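Notes from the slow lane

Well, I did it. After a whole winter of telling everybody at the Zurkadville library desk that I was going to start walking in the mornings, I have started walking in the mornings. Sunil Nanayakkara, you can stop asking me now (and thank you for asking, even the time you did it in front of my boss).

For those who missed the November newsletter, my doctor had a talk with me about my blood pressure, and I came home with a sheet of paper and a bad mood. The sheet said to walk for 20 minutes a day. I am 64 years old and I used to deliver mail on foot, so you would think that would be easy. I put the sheet on the fridge under a magnet and looked at it every time I got out the butter.

What got me moving in the end was shoes. I'd been wearing the same pair for everything, garden included, and my heels had worn down so far on the outside that I was tipping over like a boat. My daughter drove me to the mall and we spent a whole Saturday afternoon on it. I tried on more pairs than I'd like to admit and bought the first ones, of course. They're a terrible shade of green and they feel wonderful! If you're thinking of starting, go late in the day when your feet are a bit puffy, and bring the socks you're going to wear. I wore thin ones to the store and thick ones at home and had to go back for a half size up.

My first week I went around the block and was bored silly by the third day. I know every driveway on our street and I know whose recycling is whose. So I started going over to the high school track before breakfast, and that's been much better for me. The surface is kind to my knees, there are no dogs behind fences, and I don't have to think about where I'm going. I can just let my mind wander off and come back when it's hungry.
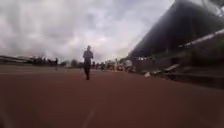
I do have a system for keeping track of laps, and it's bread ties. I put a handful in my left pocket and move one to the right each time I pass the bleachers. My son-in-law wants to buy me a watch for this. I've told him I'll take the watch for my birthday but the ties are staying.

Now, the weather. I said I'd go out in anything short of ice, and I've mostly kept to it. A gray morning is my favorite, if you want to know — no squinting, no hat, and I come home pink instead of wrung out. Wind is another matter. On the windy days I walk half the time with my chin in my collar and feel very sorry for myself, and then I have a second piece of toast.

Breakfast deserves a word too. Sointu Koivisto from the quilting table gave me her recipe for oven porridge, the kind you put in before you leave and take out when you get back. Oats, milk, a pinch of salt, a grated apple and a lump of butter on top, in a covered dish at a low heat. Mine came out like roofing material the first time (I'd forgotten the lid), but I've got it now, and the smell when you open the front door is half the reason I turn around and come home. She's promised to bring copies of the recipe to the spring potluck, so please don't all call her.

As for whether it's helping, I go back to the doctor next month and I'll report. I can tell you I'm sleeping better, and I made it up the library stairs with a full box of large-print mysteries without stopping on the landing to pretend I was reading the bulletin board.

If anyone would like company, I'm usually at the track by 7 and I'm done in time for work. I'm slow and I talk the whole way, so bring a good story or be ready to hear one of mine. You don't need special clothes. I wear my old postal jacket, which still has a dog biscuit in the pocket from goodness knows when.

Park on the side by the gym, and do use the gate nearest the bleachers. The other one sticks.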